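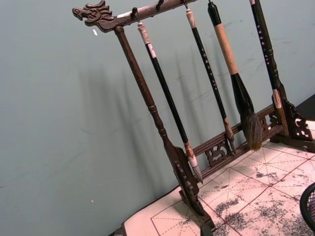
Brush rack with the dragon-head crossbar, standing on gridded practice paper.

Home > Crafts & Studios > Tools and Upkeep > Automation

Filed under: small studios, robot arms, brush care, is it worth it

Can a tabletop robot arm do the cleanup after a calligraphy class yet?

gridpaper_ostell
Posted 2nd December

I teach brush calligraphy to adults in a rented studio in Ostell. The teaching I like. What I don't like is the 30 minutes after everyone has left, when I rinse brushes, squeeze them out, shape the tips, hang them up, and deal with the inky paper. By the third class of the week I'm doing it badly.

A sales rep for Prekance has been working on me to put an arm on the end of the table. The price is $2000 with the gripper, plus a subscription I haven't got a straight figure on. The pitch is that you "show it the chore" a few times and it takes over. I asked for a video of it hanging up a brush by the loop. I got a video of it putting a sponge in a bowl.

My rack is the carved kind, dark wood, with little hooks under the top bar and a dragon head at one end. Each brush has a small loop that goes over a hook. Some handles are thin, one of the brushes is a great fat thing with a bushy head, and the feet and lower rail are all openwork. The finish has already rubbed away in patches along the top bar and I'm not eager for more of that.

So, for people who own one of these or have worked with one: is any of this possible today, without me standing over it? I'm not asking about ten years from now. I'd also settle for part of the job if it's a part that saves real time. Please don't tell me it's the future, I've had that from the rep.

benchwork_and_tea

I ran a Han arm for most of a year in a small frame shop, so a different trade, but the handling problems are close. Going through your list:

Rinsing. Possible, sort of. If the brush is always handed over in the same place, handle up, an arm can dunk it and swish it. Mine did that with glue brushes. It had no idea when they were clean. It swished for as long as I told it to and moved on, so the ones with glue up in the ferrule stayed that way. Ink up near the ferrule is exactly what ruins a good brush, and you find it with your fingers.

Squeezing and shaping the tip. No. I'd put this one out of your head. Hair gives differently depending on how much water is in it and how old the brush is, and the grippers in that price range either hold a thing or don't. You do this with two fingertips and a feel for it. I have seen lab footage of very nice hands doing delicate work, and I notice it's always the same object in the same light.

Hanging by the loop. This is the one people think is easy. A thin loop goes slack the moment you let go of it. It twists, it folds over, it hides behind the end cap. The hooks on your rack are small, dark, and up under a dark bar, and I'd expect a cheap camera to have a poor time finding them. Then there's the swing: once the brush is on, it swings, and it knocks its neighbor. I tried something similar with picture wire over a nail. On a good day it got half. It also pulled the nail board over twice, and the nail board was heavier than most brush racks.

You could swap your rack for a plain rail with big open hooks, and tie on stiff wire loops in place of what you have. I did a lot of that in the shop. After a while I noticed I was rebuilding the place for the arm, and that was more work than the chore. Only you know whether you'd want to give up a carved rack for that. I wouldn't.

Paper. A thin sheet on a flat table is hard to pick up. A suction cup can do it if the sheet is dry and smooth. Damp paper sags or tears. Also, how does it decide? Looking at your picture, the right side of the sheet is all smudges and the left still has clean squares. I would keep that sheet for warmups. You would too, I bet. An arm will do whatever rule you gave it, so you'd better have a rule.

What mine did do well was move identical jars from one tray to another. I sold it in February.

larkspur77

just get the students to wash their own brushes?? we do at my class. takes 4 minutes, free

offset_press_nerd

The first reply is right about most of it and a bit gloomy about the rinsing. I look after equipment for a print workshop and we have used a Prekance arm for a wash station. I don't sell them and I have plenty of complaints.

Ours holds tools in a bath and agitates them on a timer. For that it's fine. But be clear on what we had to do first: a fixed tray with a slot for every tool, every tool the same handle width, and a person loading and unloading it. You could get the same result from a slow mixing motor and a rack in a tub, and we've talked about going back to that. With your mix of slim handles and one fat brush, the slots alone would be a nuisance.

About "show it the chore": that does work, up to a point. You guide it through and it repeats something close to what you did. Then somebody shifts the table, or the sun comes round and throws shadows of the rack on the wall, and it starts missing. We logged our runs out of stubbornness. Over 400 of them, the ones that failed nearly all came after something had been moved. A rented studio, where I assume other people use the tables, sounds like a bad home for it.

Two things to ask the rep before any money changes hands:

– Will they bring the arm to Ostell and run it on your rack, with your brushes, after an actual class? A video means nothing.
– What still works if you stop paying the subscription? Get it in writing. Ours lost the camera functions.

If they say yes to the first one, make them do it several times running and don't let them touch the rack in between. I'd be curious to hear how the loops go. I don't expect well.

For the money, I'd look at a second sink. Bunine has hanging rinse tubs in the catalog that clip to the edge of a table, and those would let your students start the rinse before they leave.

gridpaper_ostell

Thanks, both of the long replies helped. To the short one – I've tried it, and they wash the handles beautifully and leave the ink in the hair. I could teach that better, though. I've asked for the visit and the rep is "checking with the team." Will look at the Bunine tubs meanwhile. The rack stays as it is.

Older thread | Newer thread | Back to Tools and Upkeep | Ask something new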